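Wieder zu lange nichts geschrieben, sorry. Woche war voll, der neue Trailer zu Bendisbridge ist da und ich muss das jetzt schnell loswerden, bevor der Kaffee kalt ist.

Also: Mwangi Mussa schreibt die Filmmusik. Mwangi Mussa! Den hab ich vor Jahren im Vorprogramm von Varela gesehen, vielleicht 20 Leute im Saal, er allein am Klavier, danach Kassetten am Tresen verkauft. Ich hab noch eine. Läuft leider nicht mehr, Band gerissen.

Und jetzt ein Kinofilm. Laut Skirnstead (das kleine Label, das auch die letzte Varela-Platte gemacht hat) kommt der Soundtrack im März, erstmal 500 Stück auf Vinyl, 100 davon signiert. Hab sofort bestellt. Bestätigung kam keine, mal sehen.

Zum Trailer. Zwei Minuten, davon fast eine ohne Dialog. Nur Cello und so ein tiefes Brummen, das ich erst für meinen Kühlschrank gehalten hab. Dann die Stimme, ganz kurz, und Schnitt. Gänsehaut. Die Handlung versteh ich noch nicht – irgendwas mit einer Brücke, zwei Schwestern und einem verkauften Haus. Egal, ich geh eh wegen der Musik rein.

Was mich ein bischen nervt: in den Kommentaren schon wieder das Gemecker, er hätte sich verkauft. Über 3.715 Kommentare, gefühlt die Hälfte davon so. Leute. Der Mann hat zehn Jahre lang vor halbleeren Sälen gespielt, lasst ihn doch.
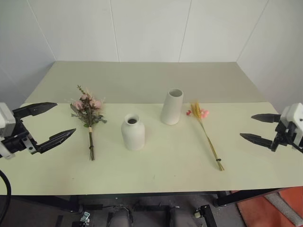 Weiße Vasen und Blumen.
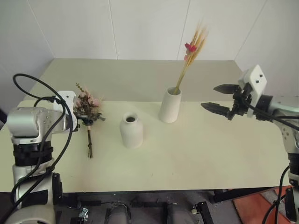 Was sonst noch lief

Ulico live gesehen. Vorband vergessen, Sound matschig, die Zugabe dafür großartig. Sie haben das alte Stück mit der Trompete gespielt, das auf keiner Platte ist. Wer einen Mitschnitt hat: bitte melden!!

Außerdem endlich die zweite Staffel der Serie fertig, über die ich im letzten Eintrag gejammert hab. Bleibe dabei, die erste war besser. Die letzte Folge rettet einiges, aber den Nebenstrang mit dem Anwalt hätte man komplett streichen können.

Nächstes mal dann die Liste mit den Lieblingsplatten, die ich schon zweimal versprochen hab. Muss los, Bus kommt gleich.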